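Setting Up a Drinks Table

Gallery - Halura Community Rooms, Room 5

The notes on this page go with our drinks table sessions, held on Wednesday afternoons in April. The sessions cover cold drinks without alcohol: lemonade, lime soda, iced tea and a few mixed drinks made with syrups. Most of the time goes into laying out the table, cutting fruit and keeping the ice usable, so most of the notes are on those things too.

The gallery is short. The older pictures from the Breltura building were taken down when the site moved, and their captions have been kept in the list under "Earlier captions" for people who were using them as a checklist. The current picture is near the end of the page.

About the table

We use long tables and cover them with brown paper before anything else is put out. The paper comes on a roll and is cut with enough left over to fold under at the ends. Syrup gets on everything, and the paper goes straight into the trash when the session is over. A cloth looks better but has to be washed, and lemon juice with sugar in it dries hard.

Put the paper down dull side up if it has a dull side. Glasses slide less on it. Tape the corners underneath, where the tape won't catch a sleeve.

The fruit goes close to the cutting board, the ice goes to one side of the fruit, and the bottles go at the back. People reach for the fruit and the ice far more than they reach for the bottles. With the bottles in front, somebody knocks one over every time.

Earlier captions

Lemons. Buy them heavy for their size. Thin-skinned ones give more juice, thick-skinned ones are easier to slice. For a table of this kind we like slices, so a thicker skin is fine. Wash them even if they will only be used as garnish.

Limes. One lime to two or three lemons is about what gets used. They dry out faster once cut, so leave them whole until someone wants one.

Slices. Cut a few ahead and set them out in a small dish. Too many cut ahead of time go limp at the edges, and people start picking through them for the good ones. Take out the seeds with the tip of the knife.

Knives. A plastic knife will cut a lemon if it has teeth and you saw with it instead of pressing. We use them at the beginners' table. The steel knives stay in the kitchen drawer and have to be signed out.

Cutting boards. Wood is fine for citrus. Rinse it, stand it on edge and let it dry before it goes back in the cupboard. Put a damp paper towel underneath if it moves around on the paper.

Ice. A bag goes further than you would think if it is kept in the freezer and brought out a bowl at a time. We went through 32 pounds at the first session by leaving everything out on the table. The second session used less than half of that with the same number of people.

Scoops. Use a metal scoop or tongs, never a glass. A glass can chip in the ice and you won't see the piece. Keep the scoop beside the bowl, not buried in the ice, so the handle stays clean.

Bottles. Small bottles are easier to pour from and easier to put away. The syrups come from Domínguez in 100 ml bottles, and we label them on the bottom as well as the side. Labels on the side wash off sooner or later.

Racks. A wire rack keeps the small bottles together and lets you lift the whole set at once. Ours is a Jondis. Wipe the bottles before they go back in or the wire gets sticky and has to be soaked.

Stirring. Any long thin spoon or rod will do. Rinse it between drinks, especially after anything with mint.

Bowls. Two is enough. One holds ice and the other is for peels and seeds. Use different colors and tell people at the start which is which.

Current picture

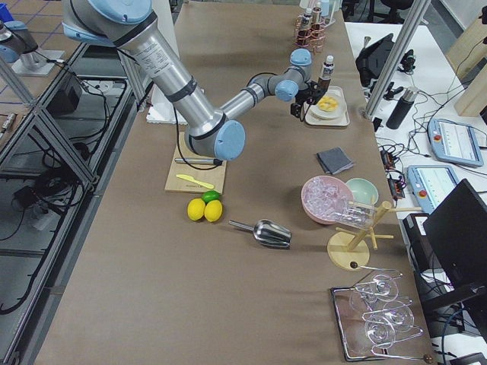 Page last changed: April

Lemons, a lime and ice at the drinks table, with the bottle rack toward the back. The ice is in the pink bowl and the scoop lies between it and the lemons. There are yellow slices in the small white dish on the tray, and a yellow plastic knife is on the board.

Quantities

Our usual shopping list for one table has lemons, limes, a bag of ice, club soda, plain syrup and one flavored syrup. The flavored one changes. Ginger went quickly, lavender did not, and most of the lavender is still in the cupboard if anyone wants it.

The full set of supplies for the season came to $278, including the rack, the scoops and the paper roll. The fruit is bought fresh each week and is not in that figure. The roll should last roughly until summer.

Putting things away

Drain the ice bowls in the sink and turn them over on the rack to dry. Whole fruit goes in the refrigerator, on the bottom shelf. Cut fruit is thrown out, even if it looks all right. Check that the caps are tight on all the bottles before carrying them - the dark ones look closed when they are only resting on the thread.

Fold the paper in from the ends toward the middle so the wet part stays inside. Wipe the table under it, as juice gets through at the seams. The scoops go in the second drawer on the left, with the tongs.

Using this page

The notes can be printed and used for your own table. The picture can be used with them. If you borrow the bottle rack, please bring it back before the next Wednesday session, with the bottles that were in it. Room 5 is open from 1 p.m. for setting up.

Back to the gallery list
Drinks table - Bread table - Salad table - Room hire at Halura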